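Eltdale Community Table: progress report to the Prudum Fund
Covering the period to the end of May

We promised you a report once the setting-up stage was behind us, and I am very glad to be writing it with the kettle on and a list of things that have gone well. As you will remember, your grant was to help us fit out the activity room at Dalen with small, sturdy tables and everyday things, so that people who are getting their confidence back at home (after an illness, a fall, or just a long spell of having everything done for them) could come and practise laying out, sorting and putting away at their own pace.

The tables came first. We went back and forth over this for longer than I care to admit, as the long folding ones would have been cheaper and we could have seated more people at them. In the end we chose square bamboo tops on dark legs. They are a good size for one person to reach across, the pale surface makes it easy to see what is on it, and they feel like something you might have at home. The tables came to 2,791 pounds with delivery, a little under what we had put in the budget.
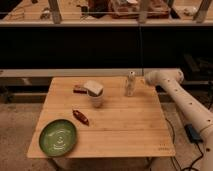 Choosing what goes on the tables has been the most enjoyable part of the whole business. We wanted shapes and weights that differ from one another, so that every item asks for a slightly different grip. A round green dish is quite another matter from a narrow little bottle, and a sponge laid over the top of a cup needs a gentle hand if the cup is to stay where it is. We have kept each layout small. Our first attempts had far too much on them, and people told us (kindly, but firmly!) that it was like facing the washing-up after a wedding.

Each session begins with the things already set out, with clear space left at the front and to the right for working in. People may move one item and stop there, or clear the lot and lay it all out again. We write down what they chose to do and how they felt about it afterwards, and those notes go into a folder which they are welcome to take home and show the family. So far we have 101 completed session notes, and they make lovely reading.
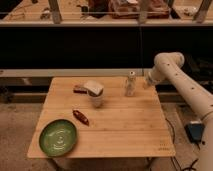
There have been some snags, and I would sooner you heard them from us. The shelving from Multach arrived late and with the wrong brackets, so for several weeks everything lived in boxes in the corridor and had to be carried in and out. That held up our second group, who started a month after we had hoped. We also found that the afternoon sessions were too long. People were flagging by three o'clock, and we now stop for tea at half past two and call anything after that a bonus.

On the money, we have roughly 600 pounds left in the equipment line. With your agreement we should like to spend it on 2 more tables of the same sort and some heavier crockery, which several people have asked for on the grounds that their own plates at home weigh a good deal more than ours do.
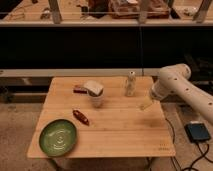 Eltdale Community Table, Activity Room Team, Dalen

Over the coming months we plan to keep both groups running and to open a drop-in hour in the mornings, for those who find a fixed time hard to manage. We would also like to try some layouts that people have suggested themselves. One is a breakfast table, another is the contents of a kitchen drawer, and a third is a bathroom shelf, which will call for more bottles than we own at present.

Do please come and see us if you are ever out this way. A morning visit is best, and there is always a spare chair. A full breakdown of spending will follow under separate cover, along with the receipts for the tables and the correspondence about the brackets.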